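Automation at the Irnmont cone works

The Irnmont cone works is a seed and decoration workshop run by the firm of Hastitz, where pine cones are sorted, dried, graded and packed. It is best known in its region for the gradual way in which robotic handling was brought into a trade that had always been done by hand, and for the patience with which its staff, most of whom had learned the work from an older relative or neighbor, helped to shape the new way of doing things.

Background

For most of its history the works depended on a long sorting table, at which people sat side by side and picked over cones brought in from the surrounding woods. Whole, well-shaped cones went to wreath makers and florists, and the rest went to the kiln to be opened for seed. It was sociable work and is still remembered fondly, but it was hard on the fingers, and by the end of the season many sorters wore tape on both hands from morning until the afternoon bell at 4:30. Resin got into everything, including, by all accounts, the sandwiches.

Introduction of robotic handling

The first handling cell, supplied by Blomqvist, was set up one August, before the new cones began to arrive. It was meant to take over the grading of the larger cones, which are the heaviest to lift in quantity and the most likely to be spoiled by a careless squeeze. The control software, called Tesell, lets the staff try out a grip in simulation before it is used on the floor, and a good deal of the early work was done this way, with the sorters gathered at a screen and offering their opinions freely.

Cones are awkward things for a machine to hold. Their scales stick out, they differ from one tree to the next, and a grip that suits a fat round cone may well crush a slender one. The approach settled on at Irnmont was to open a two-fingered gripper wide, bring the cone between the pads, and only then begin to close.
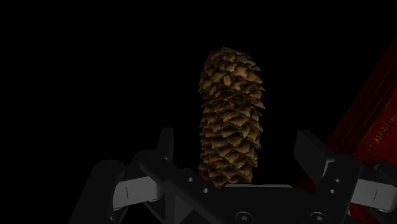
This page was last changed in August, at 10:42.

A simulated trial of this kind has the tall cone upright between the open fingers, with the grey pads still standing clear of the scales. Trials were repeated with cones of many shapes, and the library of stored cone models eventually grew to 759. Sorters chose many of the shapes themselves, and they had a natural fondness for the difficult ones.

Effects on the staff

The works employed 30 people when the first cell arrived, and 20 of them were trained to run it, taking turns so that no one spent a whole week at the same station. The remaining staff stayed with the kiln, the packing room and the smaller cones, which are still sorted by hand. Pay for trained operators was raised by one grade, after some discussion.

Augustina Aidoo, a longtime sorter who became the first shift lead for the cell, wrote in the works newsletter that her hands felt better but that she missed the talk at the long table. Her remark led to a shared morning break, which has been kept up ever since, and to a part of the old table being moved into the break room, where it still bears its resin stains.

Not every change was welcomed. Several sorters found the cell noisy and disliked having to stop and clear it when a scale lodged in the feed, and beginners now have fewer chances to learn grading by touch. For this reason new staff spend their first season at the hand table before they are taught to use Tesell.

Present operation

A second Blomqvist cell has since been added beside the first. On its busiest day so far the pair filled 1,026 boxes, and the label from the last of them is pinned up near the time clock.

See also

Kiln drying of cones
Seed extraction
Manual grading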